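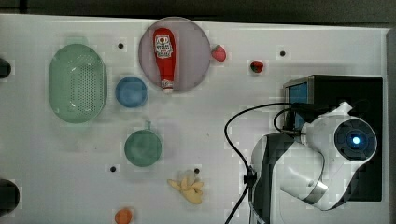
4. The Briltside road: surface, use and upkeep

Figure 4. Plate and ketchup bottle on a white tabletop, from above.

4.1 Line of the road

Section 3 dealt with the coast route. What follows is the inland one only, Tiltbridge to Plivska by way of Briltside. Total length 107 km on the present line, of which a bit over half is still gravel. The oldest part is the climb out of Tiltbridge. Older than the town hall records, which start late and have gaps. We have not tried to put a year on it.

Highest point is the saddle above Briltside, 445 m. Not high, but the approach from the south is steep and the bends are tight, and it was this stretch that hauliers complained about in nearly every letter we read. The northern side is kinder. Long straight fall through plantation, then the ford, then open grazing to Brannigan, where the tar begins.

Two earlier lines can still be walked. One leaves the present road just below the saddle and drops straight down the gully (far too steep for a loaded wagon going up, so presumably a downhill road only, or a stock track). The other keeps to the east bank and is mostly lost under bracken. Lyons (section 2) takes the east bank line to be the older. We are less sure. The walling on it looks later, and a culvert near the lower end is dressed stone of the same sort as the bridge at Brannigan.

4.2 Sources

Mainly the road inspectors' daybooks, held at Plivska. There are 1163 entries that touch on the Briltside road, most of them a line or two. Weather, state of the drains, names of men hired, loads of stone. Handwriting changes three times. The second hand is very hard to read and some place names from those years are guesses, marked with a query in the appendix.

Also the toll returns. Patchy. Thaddeus Lyons made a full transcript of these in April and we worked from that, going back to the originals only where a figure looked odd. One page had been bound in upside down and was missed the first time round. The field visit was made in June 2022, on foot from the ford up to the saddle and by car for the rest.

4.3 Use

The best year for tolls gives 3176 paid crossings. Wagons, carts and ridden horses are lumped together, which is a nuisance. Stock went through at a seperate rate and was written in a different book, now lost. So the true traffic was higher, how much higher we can't say.

Traffic drops off sharply once the railway reaches Plivska. Goods first, then passengers. The daybooks show it too, in a roundabout way: fewer loads of stone, smaller gangs, longer gaps between visits. For two winters no entry at all for the southern climb. Local carts kept using it, and the farms at Briltside had no other way out, so the road was never formally closed, whatever the later maps suggest.

4.4 Surface and drainage

Gravel from the pit at Brannigan on the north side. On the south side, broken stone from the cuttings, sharp stuff, hard on hooves and later on tyres. Letters again. The two surfaces meet at the saddle and the join is still plain to see after rain.

Most of the trouble was water. The inside ditch on the climb fills with leaf litter and then spills across the road at the bends, taking the fines with it. The inspectors knew this and said so over and over. Their answer was cross drains of flat stone, laid at a slant, and a good many of these survive. Those we looked at were sound where the outlet had been kept open and washed out where it had not. Later pipe culverts have done worse, being too narrow for what comes down the gully.

Grading has made things harder. Each pass of the blade lowers the middle a little, and on the upper bends the road now sits below it's own ditch. There the surface has gone to bare rock in two places. Passable in an ordinary car with care, going slowly.

4.5 Bridge or ford

The ford was due to be bridged at least twice. Drawings exist for the first scheme, timber on stone piers, never built. For the second we have only a note of cost and a short, cross letter from the inspector asking why the money had gone to the coast road. No reply found. The abutment on the north bank probably belongs to this second attempt but could be a loading stage for the pit, see section 5.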